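Right, thread about small objects, because I've had a brilliant fortnight with them and I need to tell someone.

Background: I've been collecting little shapes for a sorting game since September. Charity shops, the bottom of toy boxes, one very good market stall in Stunau. The only rule is that each one has to fit in a closed hand.

Tarmo Rebane got me into this. He runs a games evening and brings out a cloth bag of bits, and you have to find the right one by feel before the sand timer goes. 90 seconds sounds like ages. It is not ages!!

My favourites are the ones that almost feel the same. An egg and a ball, for instance. You'd think that would be easy, and then your fingers go in the bag and you're suddenly not sure what an egg is.

Stars are the crowd-pleaser. Everyone gets the star. Children shout when they get the star. I've started holding it back till the end so people finish happy (thank you Aurélien Renaud for that tip, it works a treat).

Colour doesn't matter at all in the bag but it matters enormously once you tip everything out. I tried a set in all one colour and it looked so glum on the table that we went back to mixed the same evening.

Also, surface! I used to play on a tablecloth and things just sat there. Bare wood is miles better. You get a lovely clatter, the round ones wander off a bit, and pale wood makes every colour pop.

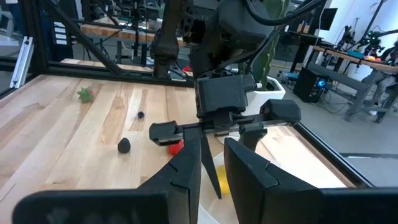 Second game, which I like even more: scatter the pieces, give everyone a moment to look, then they turn round and you move one. Just one, and only by a hand's width. Watching grown adults argue over whether the yellow one was always there is the best fun I've had all year.

It's harder with fewer pieces, weirdly. With a big heap people give up and guess. With a handful spread out they're convinced they've got it, and they defend it to the death.

Dark pieces are sneaky, by the way. People remember green and red and yellow straight off, then go completely blank on the black ones. If you want to win, move a black one.

Somebody asked about storage. Mine live in an old Judar biscuit tin with a tea towel in the bottom to stop the rattling. The tin came from my aunt and the lid sticks, so mind your thumbs.

If you've got an odd little shape going spare, I'd love to see it. I'm still after a decent crescent moon, and I'd swap 4 perfectly good cubes for one.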